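Open Day at the Pleverel Hall: Two-Arm Cell

Visitors were taken through the hall in groups in February, with the sorting cell as the last stop before the exit.

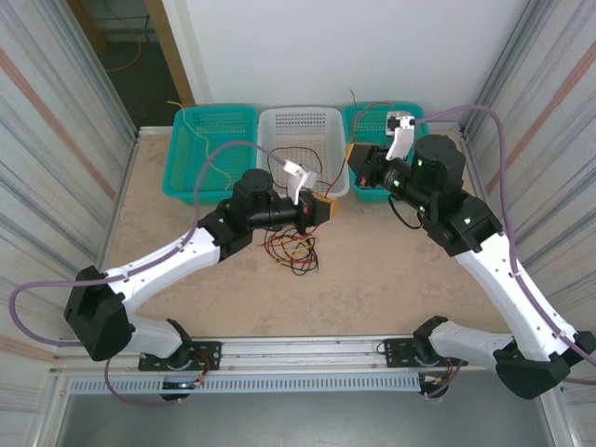
The cell is the third one built at Pleverel and the first with both arms on a common rail. Earlier versions had each arm on its own pedestal, and the distance between the two bases had to be measured again every time a pedestal was moved. With the rail, the bases are bolted down once and the offset is stored in the controller. Aurel Husar, who wrote the calibration routine, puts the change in setup time at most of a morning.

The task shown during the open day was cable handling. Wire is a poor fit for most pick-and-place software. It bends under its own weight, it catches on neighboring parts, and its outline changes between the moment of detection and the moment of grasp. A planner that treats the item as a rigid block will usually close the fingers in the wrong place.

Pei-shan Man and Kai-wen Tse ran the station in alternating shifts. The planner is Nislow, developed in-house; the motion layer underneath it comes from Reinholz, a small firm that also supplied the rail drawings. Nislow looks for a stiff section first — a connector, a plug body, a molded end — and treats whatever hangs from it as a region to keep clear of. If no stiff section is found, the arm waits for an operator.

Before the doors opened, the cell had completed 369 logged runs on the current software version. The target for the spring is 700, after which the grasp thresholds will be frozen and the results written up.

Most questions from visitors concerned the second arm. It runs from the same task queue as the first and is given the next item when its path is clear. Where the two paths overlap, one arm holds position until the other has left the shared area. This costs time, and Sze-wing Leung is testing a version in which both can move through the overlap at reduced speed. It was not part of the demonstration.

A second common question was whether the same setup could handle hoses. Grastaletti has asked for a trial with short rubber lengths, and sample parts are expected after the spring runs are complete.

Questions about the cell should go to Pao-chu Cheung at the front office. Handouts with the rail dimensions and the Nislow parameter list are available at the same desk.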